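Re: [couples-list] date nights when you're both wiped out

On a December evening, one of you wrote:

> We used to be so good at this. Now it's dinner, dishes, phones, asleep by 10. We still like each other a lot! We've tried booking a sitter and going out, but by the time we've parked I just want to be home. Does anybody have something that works on a plain old weeknight?

Oh, I have so many thoughts on this one! We were exactly there two winters ago, and what got us out of it was a jar. I cut up 52 slips of paper, one for each week of the year, and we each filled in half. Then we took turns drawing. The rule was that whoever drew the slip had to set it up, start to finish, and the other one just had to show up (in pajamas, if they liked).

Some of ours, to get you going:

- slow dance to three songs in the kitchen, lights off
- read the first chapter of something steamy out loud, trading pages
- foot rubs, with a timer, no skipping out early
- walk to Manríquez for one dessert and two spoons
- tell each other about the first month we dated, and compare versions

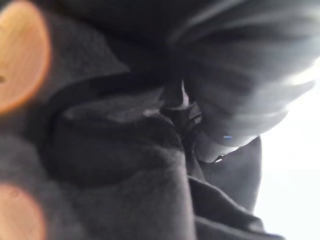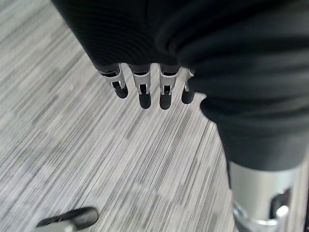

The talking ones surprised me most. My husband remembered a whole conversation from our second date that I had completely lost, and we were up past midnight laughing about it. I felt like I was 25 again. And yes, several of those evenings ended up in the bedroom, though we had a deal that none of them had to. I think that deal did a lot for us, especially for me, after a long stretch of feeling guilty every time I was tired.

One more tip: put the phones in another room before you draw. Ours go in the hall closet. The first few times it felt silly, and now I look forward to it all day!

If you want the full list of slips I'll type it up and send it, just write me off-list. A few are a little too personal for 2,000 subscribers :)

Hugs to you both,
a longtime reader in the hills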